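Saturday, workshop, kettle on

Back on the walnut writing box today. I'd meant to leave the glue-up alone until next week but Paula needs the bench vice for her chair legs, so it was now or wait till November, and I know what I'm like with waiting.

The lid edging first. I ripped the strips a touch over width last time and I'm very glad I did, because two of them have bowed. Not badly! But enough that I had to plane them back with the light behind the straight edge, tutting the whole way. Usman reckons the stock at Karnum sits too near the loading door and takes up damp. Could be. He also reckons my plane was blunt, and he was right about that one (sharpened it after lunch, 3,000 stone and a strop, completely different tool).

Tried the hide glue again on offcuts. Notes so I don't repeat myself: the batch I mixed thin grabbed too slowly and the mitre slid under the clamp. The thicker one was lovely but I had hardly any time with it. Heloísa warms her parts with a hairdryer before gluing, and I thought that was fussy until I tried it. Doing it that way from now on.

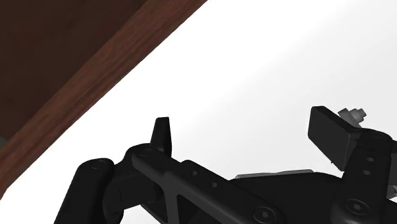 Finish next. I've got three test boards on the go, all from the same plank:

Board A, Certon oil, two coats, rubbed back between. Warm colour, a bit flat. Still tacky on the end grain this morning, so I put it on too thick there.

Board B, shellac then wax. Gorgeous for an hour and then I put a mug on it. Ring. My own fault, but people do put mugs on writing boxes, don't they.

Board C, shellac, then one coat of the oil on top. Eylül says you shouldn't, Cauã says he's done it for years with no trouble. So far it looks the best of the lot, and I'm trying not to get attached. Leave it a fortnight, then try to scratch it with a thumbnail.

Worked up through the grits and finished at 224, or whatever that odd roll from Plillmont calls itself. The packet says 224 and I've never seen it anywhere else. Feels like a 220 to me. Wet the grain and knocked it back once between.

Hinges: still no decision. The brass butts are a hair too wide for the back edge, and I don't want to cut into the edging having fussed over it this much. Rang Abdel Hamid, they've a narrower pair but only in the antique finish. Might strip them. Might just live with it.

Paula wants to know if the inside is getting lined. I'd like green baize, but the pen tray has to lift out and baize adds thickness on both sides, so the tray would need shaving down first. Measure before cutting, please, future me, the last tray is propping the window open.

To do: flatten back of chisel (the wide one, chipped corner), order more pearl glue, give Usman his marking gauge back, look at Board C.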